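How to Get Through the Transition Area at Your First Triathlon

By Iona Leckie

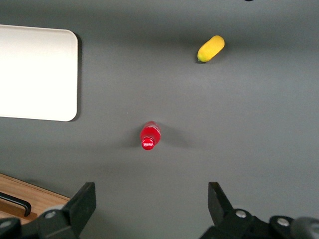 White tray on a grey tabletop.

Transition is the bit between the swim and the bike, and again between the bike and the run. The clock keeps going throughout, including while you hunt for your left sock.

My first was the Pindon sprint in March, where I spent 12 minutes changing. Gunvor Holmgren, who coaches the beginners on a Tuesday, asked if I'd stopped for lunch.

Before the start

Rack your bike in an easy gear. Hang the helmet on the bars, upside down, straps open. Walk from the swim exit to your bike and count the rows, as every bike looks the same when you're dizzy.

Swim to bike

Get the wetsuit down to your waist while you're still moving. Tread on one leg of it and pull the other foot out. Swearing is allowed but marshals have ears. Helmet on and fastened before you touch the bike. Walk or jog it to the mount line, then get on.

Bike to run

Off before the line, rack the bike, then undo the helmet. Elastic laces save a lot of fumbling. So does talc in the shoes, though you will look like a baker.

Practise the lot in the garden, 5 goes each way. My neighbours have stopped asking.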